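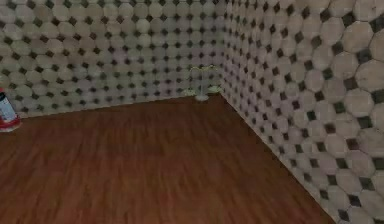

Chapter 7
Comparing Grippers and Controllers Before You Build

Suppose you have two grippers on your desk and money for only one. The first has two flat fingers and closes like a pair of pliers. The second has three soft fingers that curl around whatever they touch. Which one should go on your robot? You could argue about it all afternoon, and plenty of engineers do. Or you could run the same test on both and look at what you get, and this chapter is about how much fun that second choice can be!

We will do most of our testing in simulation. Chapter 6 ended with a working arm model, and we now give it a room to work in: a wood-textured floor, tiled walls, and a few things standing around to reach for. A simulated room resets in a moment. You can drop a part 385 times before lunch and never sweep up a thing. You can also change one setting, leave every other one alone, and run the whole batch again, a luxury that people working in a real shop would love to have.

The running case for the chapter is the Delton bench, a set of 214 short trials. Each trial asks the arm to reach an object, close on it, lift it, and hold it still. Some objects are easy. Others are thin, or top-heavy, or pushed so close to a wall that a wide gripper has trouble getting its fingers in. Watch those last ones, because they separate the designs faster than anything else in the set.

We compare two grippers, the Prirar (two fingers) and the Verel (three), and then run each with two controllers. The position controller drives the fingers to a set opening. The force controller closes until it feels a certain push. Four pairings in all, and the best gripper under one controller may well drop to second place under the other. Keep that in mind when you read a data sheet that lists a single success rate.

Before you start, you should be able to

- load a scene file and move the camera
- read joint angles and contact forces from the log
- work out an average and a spread from a column of results

If contact forces are still hazy, go back to Section 6.4 and work the MacDonald clamp problem again. It takes a few minutes, and Section 7.2 leans on it heavily.

7.1 What Makes a Test Fair?

A fair test begins with the starting pose. Put both grippers at the same height and the same distance from the object, measured from the fingertips. If you measure from the wrist, the longer gripper gets a head start on every single trial.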